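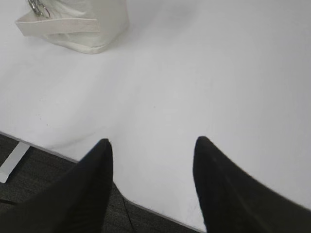

3.2 Soft containers and the cleared worktop

The second part of the study concerned soft containers, by which we mean bags that hold a shape when empty but give way under the hand. Cloth bags of this kind are widely used for storing small household goods, yet most published work on tidying deals with rigid boxes and drawers. In the Kuruc survey, 41 households were asked where they kept items that had no fixed place. Many named a cloth bag, often kept on a shelf or the back of a door, and several named more than one.

We chose a boxy canvas bag in an off-white fabric, with a zippered lid and a clear window set into it. The window matters for storage, as it allows the contents to be checked without opening the lid. The strap matters for a different reason. A flat fabric strap does not stay where it is put, and it may lie across the front of the bag, fold over into a loop or fall under the base. Alemneh and Beyene treated strap position as part of the state of the bag, and we follow them in this. Straps left loose were recorded as loose — no attempt was made to straighten them before a session began.

All sessions used a white table. Patterned and dark tops had been tried at Omport in June, but the participants who later sorted the photographs found the outline of a pale bag easier to judge on a plain surface when its shadow was soft. We had expected the reverse. 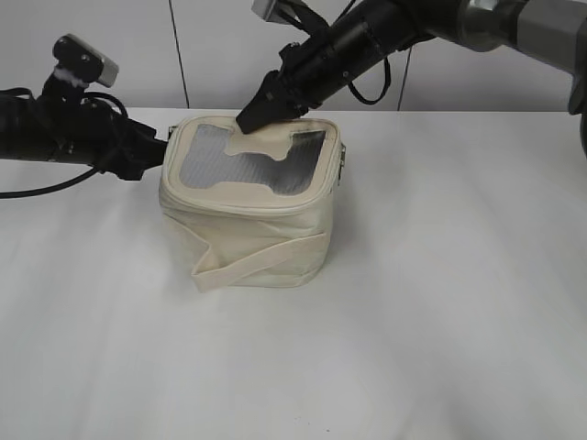 Why was a bag with a lid preferred to an open tote?
An open tote can be filled without any decision about closing it, and the study was concerned with closing as well as filling. A lid also gives the bag a top face, so that a reader can say whether it is upright, tilted or lying on its side.

Participants were asked to describe the bag in their own words before being given our terms. The word "cube" was common, as was "box". Creases in the fabric were mentioned far less often than the lid, although in earlier work at Pelletwood they had been the main source of disagreement between raters. We therefore kept creasing as a separate item on the form, scored from 0 to 5, and did not combine it with the score for overall shape. Folds in the strap were scored on their own line.

The Hisetti form, which we adapted, has 2 pages. The first covers the container and the second covers the surface on which it stands. Raters frequently left the second page blank when they saw no objects on the table. In the revised form they were instructed to complete it in every case, noting shading, specks of dust and any marks. A bare stretch of table is still a result, and it is needed when deciding how much space remains for sorting. Altogether 700 forms were completed under the revised instructions. The remaining difficulty was shade, which some raters entered as a mark on the table and others ignored.

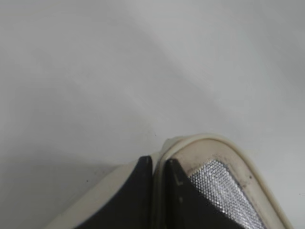
Figure 4. Part of the white table surface, with soft shading and two small dark specks.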